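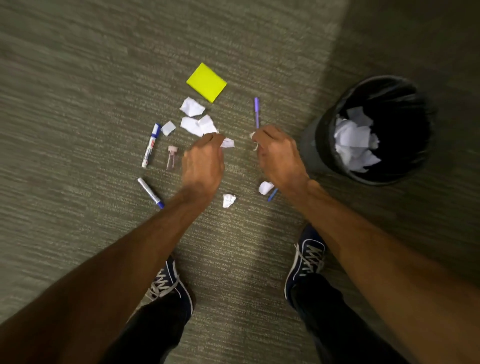
The Floor Tidy at Rasville

Welcome to the tidying-up page, which has grown a good deal longer than I meant it to. I look after the small shared study at Rasville, the one with the grey-green carpet and the round wastebasket, and for a few years now I've been keeping notes on how we put the place back in order at the end of an afternoon. Friends asked to see them, then friends of friends, and in July I finally sat down with a pot of tea and wrote it all up properly.

Everyone who uses the study has their own way of working, and most of those ways seem to end on the carpet. Américo Peixoto spreads his drafts out at his feet and swears he thinks better that way. I used to grumble. These days I rather like the look of a floor after a good session – bits of torn paper everywhere, a marker or two, and a block of sticky notes so bright you could find it in a blackout.

Paper first

I always start with the paper, and I'd encourage you to do the same. The white scraps beside the sticky notes come in every shape: some crumpled into little wads, some folded with sharp creases, and a small squarish one that might pass for a note somebody wants back. Have a quick look at anything flat before it goes in the bin! I once threw away a perfectly good phone number for the Czarnecka framing shop and had to go all the way into town to get it again.

If you can manage it, bend from the knees. I say this as a person who doesn't, and who pays for it the next morning. Shoes with a bit of grip are a help too, and so is having your bin within arm's reach so you're not shuffling back and forth with a fistful of scraps (I've done plenty of that over the years, and dropped half of them on the way).

A streaky carpet is a mixed blessing, by the way. Ours has pale fibres running all through it, and small torn corners of white paper can vanish among them. I go over it once with my eyes half closed, which sounds daft, but the shapes do seem to stand out better. My mother taught me that one for finding pins.

Pens and markers

Once the paper is dealt with, it's the turn of everything that writes. The slim purple pen with the clip is a favourite colour of mine, and there's a hand reaching down for it beside that neon-yellow pad. The whiteboard marker with the blue cap is on the floor there as well, and it's the caps I fuss over. Give each one a firm press before you put the marker away, and store it lying flat if you've got the drawer space. 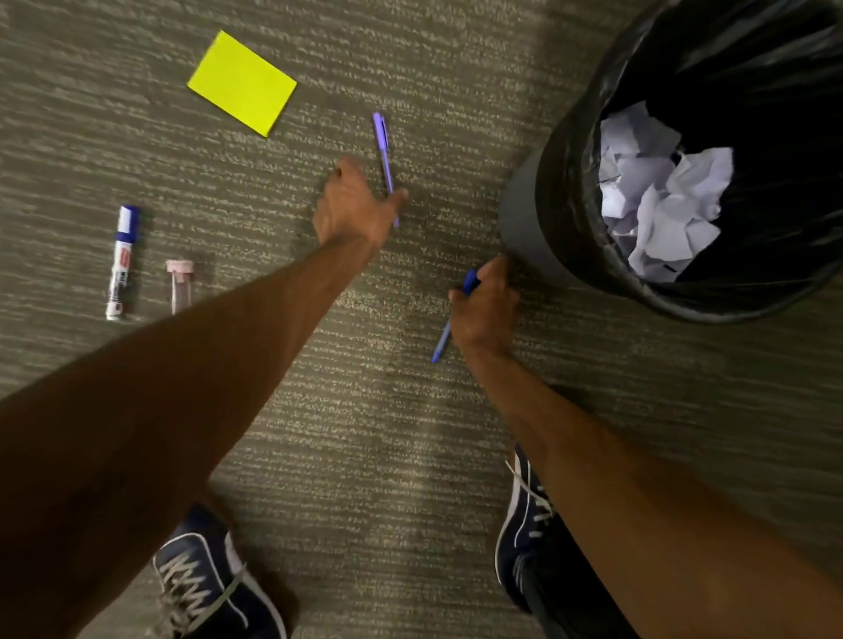
Where it all goes

Pens live in the tall mug on the windowsill, the one from the Coma café that closed when the new road went through. Markers go in the top drawer, on their sides. Sticky notes go back on the shelf above the desk, and please put them face up, or the top sheet picks up fluff and won't stick to a thing afterwards.

We have a little house rule about testing, too. Any pen that won't draw two clean loops on the scrap pad goes in the jar for Alter, the refill and recycling place down by the river, and I run the jar down there whenever it's full. My last trip was 43 pens, a figure I'm still a bit embarrassed by, and I suspect a fair few of them were mine from before we moved in.

A word to anyone planning a visit

You're most welcome to use the study any afternoon, and the kettle is yours to fill. All I ask is that the carpet is clear by six, when the yoga mats come out. If you've a tidying habit of your own that you'd like added to the page, leave me a note on the desk. Américo has promised me one about staplers, and I'll put it up as soon as he's written it.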